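**Thread: Food for six days with no shops, how much is too much?**

**heatherbank** (started this thread, July 28, 2018)

I'm walking for six days in the north-west Highlands later in the summer with my sister. We've both done weekends with a tent, but always with a shop or a pub at some point. On this route there is nothing after the first morning unless we walk a long way out to the road, and I don't want to do that.

Breakfasts and evening meals are sorted. Porridge with milk powder in the mornings and Rinimix meals at night, the kind you pour boiling water on. We have a Tuvow stove between us and I know how much gas it gets through from our trip in June.

Lunch and snacks are where I'm stuck. I get hungry little and often when I'm walking and my sister hardly eats until she stops for the day, then eats everything. I've bought a lot of packets and I can already tell they won't all go in.

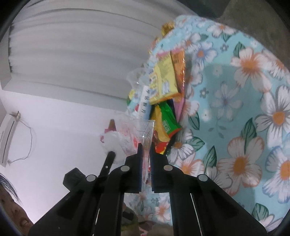

How much food by weight should each of us carry per day?

---

**tarnside_tom**

900 g per person per day is a fair starting point if most of it is dry. That covers everything, including breakfast and the evening meal. If you feel the cold or walk long days you'll want a bit more. Weigh it with the packaging on, as you'll be carrying that too.

---

**Mrs_Gaiter**

I think 900 g is heavy. I take far less than that and come home with food left over. Depends what you're like of course. But for two people who aren't doing huge days I'd start lower and put one spare evening meal in at the end.

---

**tarnside_tom**

You've said before that you don't get hungry on the hill though. Plenty of people do. I've run short once, on the far side of Knoydart, and the last day and a half was miserable. I'd sooner carry a bit extra.

---

**Mrs_Gaiter**

Fair enough, I don't. But the extra weight makes the first two days harder, and the first two days are where people hurt their knees. It's a trade and I'd go the other way from you.

---

**bothybread**

The weight is less use than the calories. Two people can both carry 900 g and one has half as much energy in the bag as the other.

Look at the back of the packet for calories per 100 g. I don't bother with anything much under 400 unless it's there for morale. Rough order, best to worst, of what I take:

- Nuts, any kind, salted if it's warm
- Peanut butter decanted into a screw-top tub
- Hard cheese, fine for four days or so in a cool pocket
- Oatcakes
- Chocolate, but not in a hot summer
- Crisps, which are good for calories and awful for space
- Dried fruit
- Flour wraps
- Fresh fruit (one apple on day one and that's your lot)

If your pile has a lot of crisps in it, prick each bag with a pin, squash the air out and put tape over the hole. They turn to crumbs. Tip the crumbs on top of the evening meal.

---

**heatherbank**

Useful, thank you. I went through it last night with a pencil. A good few of the things I'd picked up are well under 400. The cereal bars were worse than I expected.

I hadn't thought of peanut butter in a tub. Does it leak?

---

**bothybread**

Mine hasn't. Put it in a small freezer bag anyway. The runny natural sort with the oil on top is the one that gets out, so buy the cheap stuff.

---

**Shirley Horrocks**

I did something similar two years ago with a friend, setting off from Achnashellach, and we got the snacks wrong. We'd packed all the sweet things and by the third day neither of us could look at a flapjack. We swapped half our lunches with a couple we met at a bothy who had brought nothing but salami and crackers and were fed up with that.

What we do now is lay it all out at home a few days before we go. Each day gets its own bag with the date on it in marker pen. Sweet and savoury in every bag. The heavier bags are for the early days and the lighter ones for the end. We do it on the table as the floor means the dog gets involved.

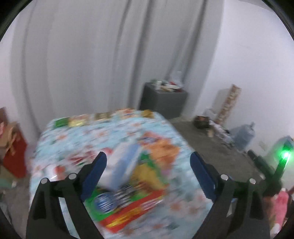

Once the bags are made up we weigh them one at a time on the kitchen scales and write the weight under the date. If one comes out a lot heavier than the others we move something across. Then they all go into one dry bag with day one at the top, so there's no digging about in the rain looking for lunch.

The other thing I'd say is don't share snacks out of one bag if you eat differently. Have your own. You can share the cooked meals. My friend and I fell out over a bag of cashews on the way up to Loch Coulin and it was a silly thing to fall out over.

---

**Mrs_Gaiter**

Agree with Shirley on separate snack bags. I don't agree on a bag for each day. You end up with a lot of plastic, and some days you want more than others. I keep all the snacks together and look at what's left each evening.

---

**Shirley Horrocks**

That works if you've got the discipline. I haven't. If it's all in one bag I've eaten the good things by day two. We reuse the bags, and ours have done several trips.

---

**gritstone_al**

Paper sandwich bags don't work, before anyone suggests it. I tried it on a wet weekend out from Mottram. Mush by dinner time.

On the original question, is there really nowhere you could leave a parcel? There are a couple of hotels and at least one campsite up that way that will hold one if you ring ahead and pay the postage. Even if it's only for the last two days it would take a lot off your back.

---

**heatherbank**

I looked into that. The only place on our line is on the fifth day, so it would save one evening meal and one breakfast. I decided it wasn't worth it.

---

**gritstone_al**

Fair. What about getting out early if the weather turns? You don't want to be rationing while you sit in a tent waiting for a river to go down. I'd add one full day's food on top of the six for that alone.

---

**tarnside_tom**

Second that. Burns come up very fast there. I sat next to one for most of a day with a bag of raisins.

---

**Mrs_Gaiter**

One spare evening meal and a block of something dense is enough for a wait like that. You're not walking, so you don't need the full ration.

---

**kettle_on**

Late edit to my own kit list might help you. I plan all mine in Onum, where you put in each item and the weight and it adds it all up for you. I found I was carrying 1000 g a day and thought I was on much less. Nearly all of the difference was the packaging on the ready meals and a jar of coffee.

Take the evening meals out of their outer boxes if they come in boxes, but keep the bit with the instructions. I've had to guess the water and it was soup.

---

**bothybread**

A spreadsheet does the same job, or the back of an envelope. But yes, coffee jar. Why.

---

**kettle_on**

I like proper coffee.

---

**heatherbank**

Right, here's where I've got to.

Each of us has six day bags, except the first one is small as we're having a cooked breakfast before we set off. Mine have oatcakes, cheese for the first four days, peanut butter after that, nuts, and one sweet thing. My sister's have less for walking and a second evening snack. Mine come out at almost 900 g each with the porridge and Rinimix counted in. Hers are a bit less, and she's happy with that.

We're carrying one spare evening meal each and a block of marzipan between us for if we get stuck. The rest of the packets are staying at home. I've left the crisps out apart from one bag for the first lunch.

Still to sort: whether the cheese goes in wax paper or stays in its own wrapper, and whether to take the small pan as well as the big one.

---

**Mrs_Gaiter**

Own wrapper until you open it, wax paper after. Leave the small pan.

---

**tarnside_tom**

Take the small pan. You can make tea in it while the meals are soaking and you don't get curry in your tea.

---

**Mrs_Gaiter**

The meals soak in the pouch, Tom. The big pan will be clean.

---

**tarnside_tom**

The porridge won't.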